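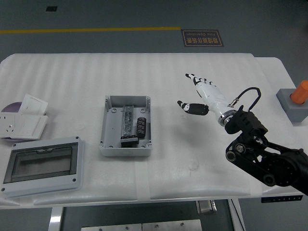
How to prepare a table demonstration for an open day

At Welurent we show our assembly robot to visitors two times a year, in April and again in the fall. I was responsible for the table the last time, and Tracey Pickering asked me to write down the steps so that the next person does not start from zero. The notes are for a small electrical task, with a junction box and parts for a wall socket, but most of them are good for any task with one hand and one table.

Before you begin

You need:
- a steady table with a light top
- a sheet of foam, ribbed if possible
- an open junction box with a DIN rail and terminal blocks
- a socket panel, a switch plate and a cover for the box
- one spare of every small part
- the program card for the day (ours is number 3108)

Step 1. Put down the foam

Lay the sheet flat and press the corners. Plastic parts slide very easily on a bare table, and when a part has moved, the hand will go to the old place. White foam under light gray parts is not the best contrast for visitors standing far away. We tried a dark sheet from Voner, but our vision settings were made for white and we had no time to do them again.

Step 2. Place the box first

The open box goes in the middle. Turn it so that the rail runs away from you and the terminal block is at the near end. Everything else is placed after the box, never before.

Step 3. Place the panel parts

Put the socket panel on the left, with the outlet face where people can see it. We set ours on a round purple disc, and the switch plate leans behind it. The box cover lies in front of them, with the dark window up. Check that the cover does not hang over the front of the table. Children's sleeves will catch it.

Step 4. Bring in the arm

Start with the arm at the right side and move it slowly, at the lowest speed, until the hand is near the box. Look at the cable at the wrist during the whole movement. It must have enough loop to turn, but it should not touch the parts. Stuart Sugden holds the stop button while another person reads the positions aloud. Please do not do this step alone, even if you are in a hurry.

Step 5. Make one full run without talking

Let the robot do the complete task while you only watch. Then make a second run with your explanation. My first explanation was too long and the robot had finished before I came to the terminals! Now I say four sentences and then I wait for questions.

Step 6. Receive the group

Visitors stay behind the yellow line on the floor. Tell them this before they come in, because after they see the hand they do not listen so well. The group from Driltberg had many questions about the fingers, and Fathima Sheikh answered most of them. If you do not know an answer, write the question down with the name of the visitor and send the reply later.

A run with questions takes around 3 minutes.

After the last group

Move the arm back to its start position, switch off, and put the parts in their tray. Note any part which has a scratch or a broken clip. Lionel Naylor keeps the list of spare parts and he would like to have it the same day.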